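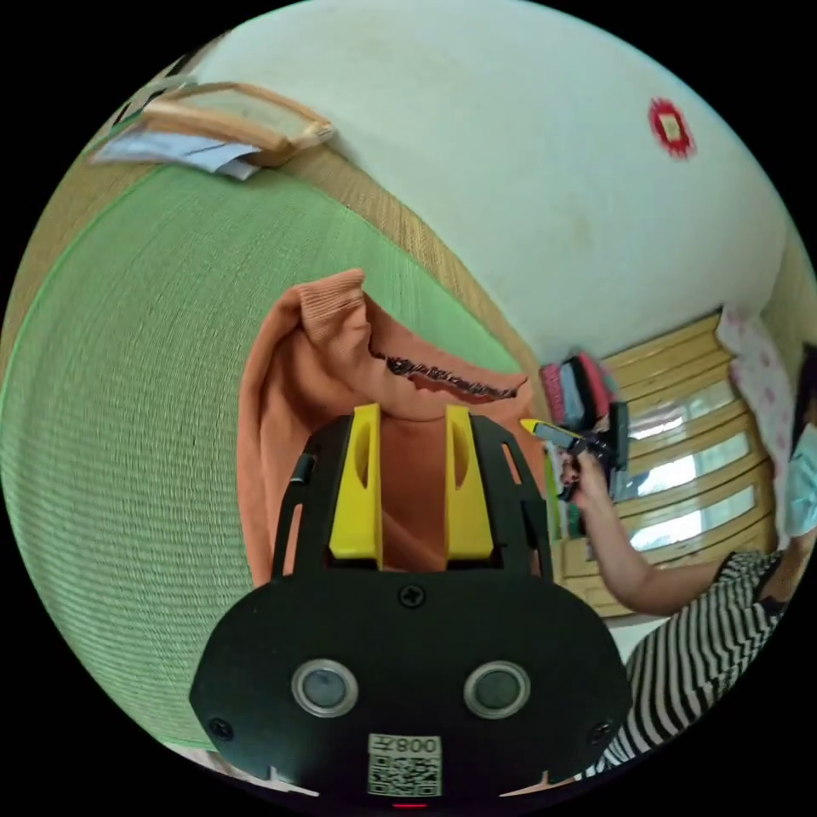 A hand-held gripper with yellow fingers holds a folded piece of orange knitwear during student work on the household handling project.

LUNAVPORT – Students in the robotics program at the Danitz School of Applied Technology have completed the first stage of a project in which they teach machines to handle clothing, the school announced in March. The 20 students enrolled in the course recorded 300 handling exercises over the term, using hand-held grippers that they operate themselves.

The project, entered in the student division of the Brolimine Household Robotics Challenge, asks each team to prepare a robot arm to pick up, fold and stack everyday garments. Teams are judged on the condition of the finished stack, the time taken and the quality of their written records.

Under the course plan, students spend the first half of the term away from the robot arm. They carry out each task by hand with a gripper that has the same style of fingers as the arm, and the recordings are then used to train the control software. Work takes place in furnished rooms as well as in the school laboratory, so that the software is trained on a range of floors, walls and lighting.

"Cloth is a demanding subject for a first project, and we chose it for that reason," said Fuseini Zakaria, head of the robotics program. "A block keeps its shape when a student sets it down. A sweater has to be understood again every time it is picked up. Our students have learned to plan a grasp, to describe it in plain terms and to repeat it."

The class is divided into 4 teams. Each team is responsible for one group of garments: knitwear, shirts, trousers, and small items such as socks and scarves. Students rotate through the duties of operator, recorder and reviewer. The reviewer checks every recording against a written standard before it is accepted, and exercises that do not meet the standard are repeated.

According to the program's interim report, knitwear required the largest number of repeated exercises. Ribbed cuffs and hems were found to be dependable places to begin a fold, while zippers and heavy seams called for a slower approach and a wider opening of the fingers. The knitwear team has revised its instructions accordingly and will present the changes to the other teams before the next stage begins.

Equipment for the course is provided under an agreement with Lammers, a Lunavport supplier of laboratory and workshop goods. The agreement covers the grippers, replacement fingers and the use of two robot arms through the end of the school year. Lammers staff also gave an introductory safety session, which all students were required to attend before handling any equipment.

The second stage of the project will move the exercises onto the robot arms. Each team will first attempt a single fold under supervision, followed by a complete folding sequence and, for teams that meet the standard, stacking. Results will be included in the school's submission to the Brolimine challenge, along with the students' logbooks and a short technical paper prepared by each team.

"The logbooks matter to us as much as the fold," Zakaria said. "When an attempt fails, we expect the team to state where the fingers were placed, what the fabric did and what they intend to change."

Families and members of the public are invited to an open laboratory afternoon at the close of the second stage. Students will demonstrate the grippers and answer questions, and visitors will be able to try a supervised folding exercise. Admission is free. Doors open at 2 p.m., and children must be accompanied by an adult.

About the Danitz School of Applied Technology

The Danitz School of Applied Technology offers courses in robotics, electronics and machine maintenance to students in Lunavport and the surrounding area. The robotics program accepts new applications each spring. Application forms and course outlines are available from the school office.

Media inquiries: Communications Office, Danitz School of Applied Technology, Lunavport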